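Soft gripper on a budget arm: worth it or am I kidding myself?

flidex_dad
Posts: 143
August

I've been putting a two-sided gripper on the arm in our shared shop. One side is a ribbed soft finger, the other is a smooth hinged piece that comes in from underneath. The plan is to have it take snack packs out of a pile and put them in a tray for the kids' club. I got the design files from Jianhua Fu, who runs the Gamon build group, and changed the hinge to suit the screws I had.

Before I started I was told by pretty much everyone that a soft finger would be useless on shiny wrappers. I half believe it. Plastic packs bend, the light bounces off them, and no two sit the same way in the pile. I don't trust the videos where every single grab works, and I'm not going to claim that here.

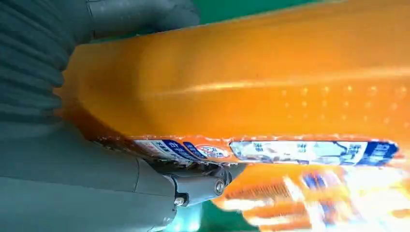 What I want to know is how much of the grip comes from the ribs and how much from the hinged side holding things up. If the lower piece is doing all the work I could swap the soft finger for a block of foam and save myself a lot of print time. The finger takes 5 hours and I've thrown out more of them than I want to admit.

Anyone run both?

morgan_bench
Posts: 3,000

Ran both. Foam was fine for a while and then got a dent in it and stayed that way. I went back to ribs, grumbling.

But I'd question the whole job. Can you name one person in your shop who is tired of picking up snack packs? A bin with a slot in the bottom costs less than your servo.

flidex_dad

Yanling Cui asked me the same thing, with fewer words. The kids want to see an arm do it. That's the use case.

nolellier
Posts: 62

Fair enough, but then say it's a demo. My gripe with these threads is that somebody posts one good grab and six months later people are quoting it as proof. How many tries, how many drops, who was resetting the pile? If you set every pack down at a nice angle first then you've tested your own hands.

Also watch that lower joint. I had a Lellier hinge kit with the pivot tucked in close like yours and the screw head caught on wrappers. Tore a few open. Crumbs in the gears, ants in the shop, a whole meeting about it.

morgan_bench

Disagree on the screw. A round head is no trouble if it sits off to the side. It's the crimped seals you need to worry about, those little teeth catch on anything. Grab on the flat face if you can.

nolellier

He's squeezing the end of the pack. Flat face is a bigger target and it gives under you. I'd take the end.

morgan_bench

And I'd take the face. We've had this argument before, you lost.

nolellier

I did not lose, Wenjie locked the thread.

xq_mao
Posts: 62

Xiaoqing Mao here, I help with the wiring side at the same shop. Two things. The camera down at the gripper gets a lot of glare off the orange packs, and I think that will bite before the grip does. Second, I'd like to see the current draw logged for every grab. If the motor is pulling hard all the time, then I don't care how gentle the finger looks.

flidex_dad

Logging is on the list. For glare I was going to move the lamp.

xq_mao

You said that about the last lamp.

nolellier

Put a sheet of tracing paper over it and test again with the pile dumped out of a bag, no tidying. Write down the misses too. If it still looks good after that I'll print one myself, and I don't say that often.

flidex_dad

OK. Mingxuan Han has offered to do the dumping so I can't cheat. I'll keep the ribbed finger on for now and cut a foam one the same length, then run them back to back. Might take me a while, the printer is booked most evenings until 9.

morgan_bench

Use old foam. New foam will flatter you.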